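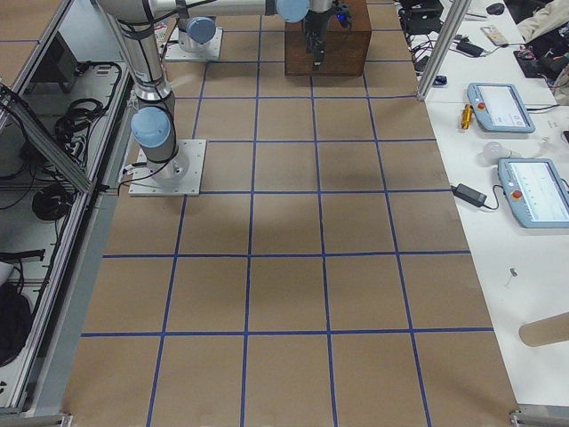

Retside grid set, README

Last touched 2020-07-21. Bożena Michalski wrote most of this, Kevin Ó Néill did the calibration part. Ask Bożena first, she has the notes.

What it is

Recordings of two arms working over one taped table, for testing whether a policy learned on one arm carries over to the other without re-learning where everything is. 898 episodes. One arm moving per episode, other one parked. Single object on the table each time, a dark wooden box, pushed or gripped and moved to a target cell.

The method is called Drisia in the code, sorry about the name, it was a folder name and it stuck.

Why the tape

Brown paper over the table, blue tape for the grid. Tape is the only thing both arms agree on. Each arm has its own base frame and the two never quite matched, so we stopped trying to express targets in either base frame and gave them as cell + offset within cell. Policy gets the image and the target cell, nothing about which arm it is.

The tape is laid by hand. Some lines wander a bit. We thought about redoing it with a printed sheet and decided no, the wobble is a fair test. If you need true cell corners use corners.csv, measured after laying, and not the nominal spacing.

One mounting plate sits over a tape line. That line is simply hidden there, the corner finder will miss it, this is expected and there is a mask for it in masks/.

Files

episodes/ one folder per episode, numbered, gaps in the numbering are discarded takes
episodes/NNNN/frames/ stills from the fixed view
episodes/NNNN/joints.csv joint angles and gripper opening, same clock as the frames
episodes/NNNN/meta.txt arm (near or far), start cell, target cell, outcome
corners.csv see above
masks/ plates, side table, the bits of rail
splits/ train and test lists
tools/ loader, corner finder, replay script (replay is rough, read it before you run it)

Splits

Test is 131 episodes, all far arm. Train is everything else, mostly near arm. There is a small far-arm list in splits/few.txt, 30 episodes, for the fine-tuning runs. Do not mix few.txt into train if you want numbers you can compare with ours. Bit-na Lim did this by accident in the spring and we lost a week to a very good result.

Results so far

Short version: grid targets help. Base-frame targets, trained near and tested far, hardly ever get the box into the right cell. Grid targets with no far-arm data get it there more often than not when the target is in the middle rows, and fall apart at the back, where the cells look small from the camera and the arm gets in front of its own work. Adding few.txt fixes some of the back-row trouble but not all of it.

Soon-im Lim thinks the back-row failures are mostly occlusion. Vilhjálmur Bach thinks it is resolution. Neither has been tested properly. If somebody has a spare week, crop and upsample the back rows and re-run, that would settle at least half the argument.

Training was stopped at 2,000 steps for every run. Longer didn't help the far arm and made the near arm a bit stubborn about its favourite path.

Known problems

- Paper has darker patches in places. An early version of the corner finder picked them up as tape. Should be fixed now, shout if not.
- White table to the right is in view with the pendants and cables and tools on it. Things on it move between sessions. Mask it. A policy trained without the mask learned to tell sessions apart from the clutter, we saw this in the attention maps.
- The upper part of each arm goes out of view for a good deal of the time. Use joints.csv for pose, don't try and estimate it from the frames.
- Gripper opening is logged late by one frame in the first sessions. Loader corrects this, raw csv does not.
- outcome in meta.txt is typed by hand. "ok" and "OK" both occur. Also "okk" once.
- Lighting: daylight plus ceiling lamps, not controled. Afternoon takes have a shine on the box front.

Calibration

Done at the start of each session. Gripper pointed down, touched to four corners in turn, values written to calib.txt in the session folder. Kevin's script refuses to continue if the four don't agree with corners.csv. Please don't comment that check out again.

Using it

Internal for now, and to people at Virnix and Unnithan who already have access. Bigger release planned for November, with a second object and the missing near-arm back-row takes. Format will change a little: cell names go from A1 style to row,column, becuase the letters got read backwards twice.

To do

- second camera view, from the other side
- re-shoot the sessions with the late gripper log
- write up the parked-arm thing (does it matter where the idle arm is parked? we think yes)
- licence text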